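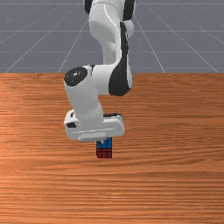
So I finally gave in and bought another pair of skate shoes, and yes, I know I said the last lot would be the last lot. My old ones had a hole by the little toe big enough to post a letter through, and I'd been patching it with glue and bits of inner tube for longer than I want to admit on here.

I'd been going back and forth between Livex and Bundora for weeks. I've had three pairs of Bundoras over the years and they skate beautifully from the first push, but the soles go bald on me so fast, always under the ball of my back foot. Livex make theirs stiffer. The first evening in them is horrible, like having your feet in two shoeboxes, and then a week or so later they give in and you forget you've got them on.

The ones I ended up with are the Livex lows in a sort of mushroom colour. £31 in the sale! They only had my size and one enormous one left, so I didn't hang about.

First proper outing was Plombridge, the little park behind the swimming baths. I got there just after seven in the morning, which is my favourite time to go now that I'm old and don't like being watched. The flat bank was still a bit grubby along the bottom so I swept it with my foot and then just rolled about for twenty minutes, pushing, turning, trying not to think about my feet (thinking about nothing else). Ollies felt dead. Kickflips were a joke, the board kept shooting off behind me as if it had somewhere to be.

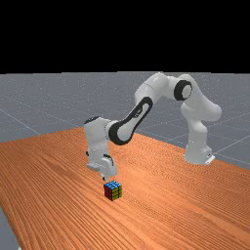 By the third session it had all loosened up and I got my heelflips back, or at least the slow, ugly ones I had in the spring. There's a proper dent in the suede now where the grip tape catches it, and the laces have survived, mostly thanks to me threading them under the top two eyelets. If you shred laces, do try that. It looks a bit daft but I haven't snapped one in ages.

I also treated myself to a set of Mushi wheels while I was ordering, the softer ones, for getting to the park and back. The road down from mine is that awful pebbly tarmac and on hard wheels it makes your teeth buzz. On these it's almost pleasant! They're too grippy for the bank though, and I nearly went over the front when I tried a powerslide without thinking, so they're living on my old board with the chipped tail. Two boards in the hall. The hall is not big.

A few of you asked about sizing. I'm a seven in everything and went for a seven in these, with thick socks, and they're snug across the toes but fine. If you've got wide feet I'd go up a half.

Still to do: new bolts, because one of mine is rounded off and I've been pretending it isn't, and some fresh grip before July, when the park gets busy and I go back to hiding in the car park round the side with the good kerb. I've got half a bar of wax left for that.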